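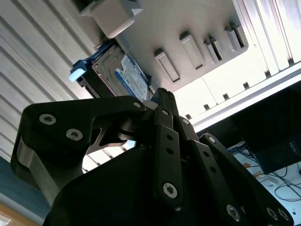
Progress report to Hviid, second period
Narnari disassembly and mounting project
Prepared by Elínborg Damgaard, Brallard

Status

Collection is on schedule for the teardown tasks and behind schedule for the mounting tasks. The agreed target for the full project is 2000 accepted demonstrations. We expect to reach it within the funded term, provided the change to the mounting tasks set out below is approved.

Work done this period

All demonstrations were recorded by teleoperation, with the wrist view saved alongside joint positions and gripper opening. Teardown work has centred on desktop computer cases and the parts held in their drive cages. Operators approach the drive, close on the tray or the casing, and withdraw it along the cage. Episodes in which the fingers touch the cage wall are kept and labelled, as the first model trained without them did poorly whenever its approach was slightly off.

Lighting was left uncontrolled on purpose. Bright metal near a window gives strong highlights in the wrist view, and earlier policies treated these as edges. Védís Þorgeirsson has added a check at import that flags episodes where most of the drive cage is overexposed. Flagged episodes go to a person for review and are not dropped automatically.

Mounting tasks

The second task family covers holding a moulded part upright and bringing it to a slotted plate. It is slower to collect than we budgeted for. The fingers hide the lower half of the part during the last stage of the approach, so the operator has to judge alignment from the top of the part and the features along the upper row of the plate.
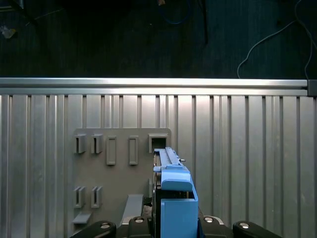
Operators differ in how they deal with this. One group tilts the part back early and slides it in; the other keeps it vertical and corrects at the end. Both methods are valid, but mixing them without a label produced a policy that hesitated between the two. We now record the method as a field on each episode, and relabelling of older episodes is under way.

Problems

- Gripper screws worked loose twice on the finger links. Thread locker has been applied and a check added to the start of each shift.
- Time stamps drifted between the wrist view and the joint log on one workstation. The affected episodes from February have been withdrawn.
- Delivery of spare plates from Prumbridge is late. Collection continues with the plates on hand.

Next period

We plan to finish relabelling, retrain on the combined set and run held-out trials on 3 case models the policy has not seen. We also ask Hviid to approve moving 2 operators from teardown to mounting for the rest of the term. The move has no effect on the total budget - only the split between the task lines changes. A revised split is attached as Schedule B.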